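关于我们：Jirkier，一间跟吐司较劲的面包教室

11月 | 文：Jirkier 教室编辑组

如果你是从朋友那里听说我们的，多半听到的是这么一句："Mekness 老街后面有个地方，专门教人烤面包片。"说得没错！我们教做面包，也教怎么切、怎么存、怎么复烤，而最让我们津津乐道的，确实是最后那一步：把一片面包放进烤面包机，等它变香。

Jirkier 是2000年开的，最早只是一家小面包铺的后间，一张桌子，两台烤箱，周末下午四点以后才有空位给学员用。前面铺子卖面包，后面教人做面包，中间隔一道布帘。来买面包的人闻着味儿掀帘子进来看，看着看着就坐下了，我们早期的学员有一大半是这么来的。后来铺子搬去了街口，后间连同前厅都归了教室，布帘拆了，桌子也换成了大的。

到现在为止，在我们这里完整上过基础课的学员有1469位。有人学完回家每周烤一次，有人开了自己的小店，也有人只学会了一件事，就是再也不把隔夜面包扔掉（我们觉得这也很了不起）。

我们教什么

基础课一共六次，从和面开始，到能独立烤出一条吐司为止。第一次课不进烤箱，只揉面，揉到胳膊发酸，揉到知道"面筋出来了"是什么手感。第二次讲发酵，夏天和冬天分开讲，Mekness 的冬天又湿又冷，面团放在灶台边和放在窗台边完全是两回事。第三、第四次整形入模，第五次烤，第六次吃。

对，第六次课整整三个小时都在吃。原味的吃，抹黄油吃，复烤之后吃，夹了东西再压一压吃。很多学员说这是六次课里收获最大的一次，我们一点也不意外，舌头记住了什么是好吃的，回家以后手自然会往那个方向走。

基础课之后还有几门短课：

黑麦与全麦。两次课，面粉用 Damgaard 磨坊的石磨粉。他们家的粉颗粒偏粗，吸水多，第一次用的人几乎都会觉得面团太湿，想加粉，请忍住。放半个小时再看，它自己就把水吃进去了。

甜面包与夹馅。三次课，豆沙、奶黄、核桃枣泥轮着来。做奶黄馅的那一次报名总是最满的，建议早点写信。

隔夜面包再利用。一次课，内容最杂：面包干、面包布丁、法式煎吐司、蒜香面包粒，还有面包汤。带一块自己家里放硬了的面包来就行，带什么都欢迎，去年有人带来一个硬得能敲门的杂粮圆面包，最后切成丁煮汤，一滴没剩。

早餐课。这是我们的心头好，下面要多讲几句。

先说说颜色

我们的老师聊起面包的颜色可以聊一下午。刚入门的学员常说"烤黄了就行"，可是黄有很多种。浅金色的皮软，带奶香，适合小孩子和牙口不好的老人；再深一点，到了橙棕色，焦糖味就上来了；深棕色的地方会微微发苦，配咸黄油特别好。一块面包上往往几种颜色都有，隆起的地方深，褶子里浅，吃的时候每一口都有点差别，多有意思。

所以我们上课时会让大家把面包拿近了看。看表皮上细细密密的孔，看颜色从哪里开始变，看折进去的那一道为什么比旁边白。最后这一点尤其值得看，它告诉你整形的时候哪里叠得厚，哪里没有被热气吹到。
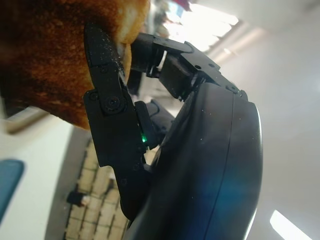
表皮从深棕过渡到橙棕，褶子旁留着一片浅浅的奶黄色。

我们有一本"颜色册"，从第二年开始记的，到现在已经有1021条。每条写着配方、模具、炉温、时间，再用彩铅涂一小块颜色。为什么用彩铅？因为当年教室里没有像样的相机，后来有了相机，又发现早上拍的和傍晚拍的完全对不上，还是彩铅靠得住。册子就放在教室进门右手的架子上，来了可以随便翻，翻之前麻烦先擦擦手。前几十页已经有不少油手印了，当年的配方也有好几条被油渍糊得只剩一半，老师们为其中一条到底是放了两勺糖还是三勺糖争过不止一回。

我们的吐司：Jirner

Jirner 是我们自己的招牌吐司的名字，基础课最后要烤的就是它。一条整形后的面团重753克，这个数字是试了整整一个冬天才定下来的。多一点会顶盖，边角死硬；少一点填不满模具，切出来的片是圆肩的，放进烤面包机里上面那截总烤不匀。现在这个分量出来的吐司肩膀圆润又饱满，切片刚刚好。

Jirner 的配方不保密，基础课第一天就发给大家：高筋粉、牛奶、少量水、盐、糖、酵母、一块黄油，外加一点点 Damgaard 的全麦粉提香。全麦粉的量少到尝不出来，可是少了它，复烤时的香气会单薄很多。我们盲测过好几次，每次大家都选有全麦粉的那一份。

关于切片，多说几句，每期都有人问：

烤好的吐司完全凉透再切，至少等三个小时。我们知道刚出炉的时候很难忍，可以先撕一个小餐包解馋。

刀要长，要带齿，拉锯一样来回走，手别往下压。

厚度随你喜欢。喜欢脆的切薄，喜欢外脆里软的切厚，只要塞得进烤面包机的槽就行。请真的先比一比！卡在槽里的厚片是我们早餐课上最常见的小事故。

吃不完的切片分袋冷冻，两片一袋，烤之前不用解冻。

早餐课

早餐课从早上八点开始，两个小时，不需要任何基础。报名的人里有上夜班刚下班的，有送完孩子直接过来的，也有退休以后想给自己换换早饭花样的。大家围着桌子站一圈，先烤面包片，再煎蛋，再调抹酱，最后坐下来一起吃。

有人问，放片面包进去按一下，这也要上课？要的要的！同一台机器，同一档，冷冻的片和常温的片要的时间不一样；昨天的面包和三天前的面包也不一样；第一轮和第二轮更不一样，机器已经热了，第二轮得往回拧一点。我们会让每个人从最浅的一档试起，一档一档往上，找到自己喜欢的那个颜色，写在小卡片上带回家。好多学员的卡片就贴在自家冰箱门上，贴了好些年。

桌上的布置我们喜欢简单。台面要大，要浅色，面包屑掉在哪里一眼就看得到，擦起来也痛快。烤面包机周围留出空，别挨着纸巾和布。托盘要先放好，就放在机器旁边，面包片跳起来的时候是烫手的，到那时再满屋子找盘子就晚了。托盘最好带一圈边，碎屑兜得住，端去水槽边一倒就干净。

只烤一片的时候也有讲究。两槽的机器只放一片，靠近空槽的那一面往往上色更深，各家机器脾气不同，自己试两次就摸清了。听声音，闻味道，看槽里那一道道发红的细丝，等着等着，香味就出来了。那一小会儿是整节课最安静的时候，连最爱聊天的学员都不说话。

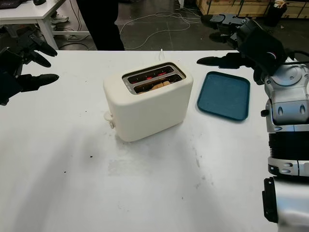
我们的教室

教室在 Mekness 老街后面，从钟表铺旁边的小巷进来，走到底，绿色门。地方不大，一次最多接待十个人。朝东的那面有三扇窗，早餐课的时候阳光正好照进来，冬天里这点太阳很金贵，大家都抢着站窗边。

揉面用木案板，每人一块，用完刮干净，竖着晾。整形和早餐用大桌子。模具挂在墙上，按长短排，黑的是老模具，亮的是这两年添的，老模具养得好，脱模轻轻一磕就下来，学员们都认得出，一进门就去挑。我们干脆立了个规矩，抽签。

收拾也是课的一部分，每次下课前留二十分钟。烤面包机要先拔电，等它凉透，抽出底下的接屑盘倒掉，再把机身倒过来轻轻拍几下。千万别拿叉子或者筷子往槽里捅，也别用水冲。外壳拿拧干的布擦一遍就好。接屑盘忘了倒的话，下一回烤出来总带着一股陈焦味，好好的面包就可惜了。

面粉罐、糖罐都贴着标签，标签上写开封的月份。黄油切成小块放在有盖的盒子里。冰箱最下层是学员的面团，写好名字，别人的面团再可爱也请不要戳。

我们和谁一起做事

面粉来自 Damgaard 磨坊，离我们骑车四十分钟，合作了很多年。每年新麦下来，磨坊会先送一小袋过来，我们当天就和面试烤，晚上打电话回去讲结果。有一年的粉特别活泼，面团发得比平时快一截，我们没防备，一早来开门，盖子已经被顶到地上了。

蜂蜜和果酱是老街上几家铺子的，换着用，谁家当季的好就用谁家的。春天草莓，夏天杏子，秋天无花果，冬天橘皮。早餐课上会摆出来让大家比着尝，喜欢哪一种，下课拐个弯就买得到。

每年11月我们有一次"烤吐司的晚上"，从傍晚五点开到烤不动为止，不收费，带上自己做的面包来就行。大家互相换着烤，互相换着吃，汤是我们煮的，管够。去年有人带了南瓜的，有人带了海苔的，还有一条抹茶红豆的，切开来卷纹漂亮极了，一整条十分钟就没了。

给想来的朋友

没有做过面包，没关系，我们最喜欢教第一次摸面团的人。做过很多年的也请来，带上你的疑难杂症，最好连失败的面包一起带来，一块塌了腰的吐司比什么描述都讲得清楚。

请穿袖口能挽起来的衣服，戒指和手表放进口袋。围裙我们有，想用自己的更好。对小麦、牛奶、鸡蛋、坚果过敏的，报名时请务必写明，我们的工作台和工具是共用的，没有办法保证完全隔开，宁可先讲清楚，再一起商量哪门课合适。

孩子满八岁可以跟大人一起上早餐课，抹酱和摆盘归他们，切片和热机器归大人。

报名请到教室来登记，或者写信到老街的门牌。下一期基础课还有几个位置，早餐课每个月都开，来尝一片吧！

联系我们：Mekness 老街后巷 Jirkier 面包教室，开课日早八点至傍晚六点 | © Jirkier 版权所有 | 返回顶部

读者留言

面包渣渣：上过早餐课，我的卡片写的是"三档，冷冻片加一格"，现在全家都照这个来。我先生坚持四档，他那片我不管。

巷口的猫：请问 Jirner 的配方换成吐司盒带盖烤，分量要减吗？我照原量做，四个角硬得像饼干。

Jirkier 编辑组回复巷口的猫：要减的，带盖先减一成试试，还要看你的盒子多大。下次把盒子带来，我们帮你量一量。

半糖：隔夜面包课太值了，蒜香面包粒做了一大罐，没撑到周末就吃光。想问面包汤里那个香草是不是百里香？

老街住户：每天早上路过都能闻到，闻了好多年终于进去报了名。揉面那天回家拿筷子手都在抖，下一次还去。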